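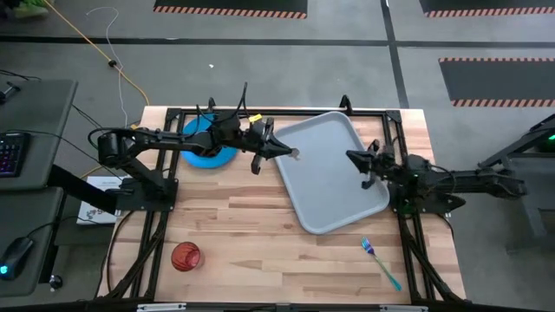
By A-yeong Ji and Zsolt Fodor | November

Print | E-mail

# Konar Table-Clearing Set

Konar is a set of teleoperated episodes recorded on a two-arm station at the Irness lab. The task is to move loose tableware onto a gray tray.

## Contents

- 1,000 episodes, of which 422 use both arms
- Joint positions and gripper state for each arm
- Video from one fixed camera
- A one-line text instruction per episode

## Objects

Items are plastic tableware: plates, cups, forks. Start positions are changed by hand between episodes. The tray may lie at an angle to the table edge. Cup color is not a reliable cue for the instruction.

## Collection

Tane Pirihi and Noeline Baxter operated the arms. Each episode starts with both grippers open above the table and ends when the operator presses the stop key or at 180 seconds. Timeouts are kept and marked `timeout`.

## Known issues

- The red cup is translucent. Depth estimates on it are poor.
- The left arm can hide part of the plate at the start.
- Joint logs lag video by 2 steps in the earliest batch. Use `shift_fix.py` before training.

## Splits

Split by object layout. Do not reshuffle.

Questions to Warrick Hoani.

Print | E-mail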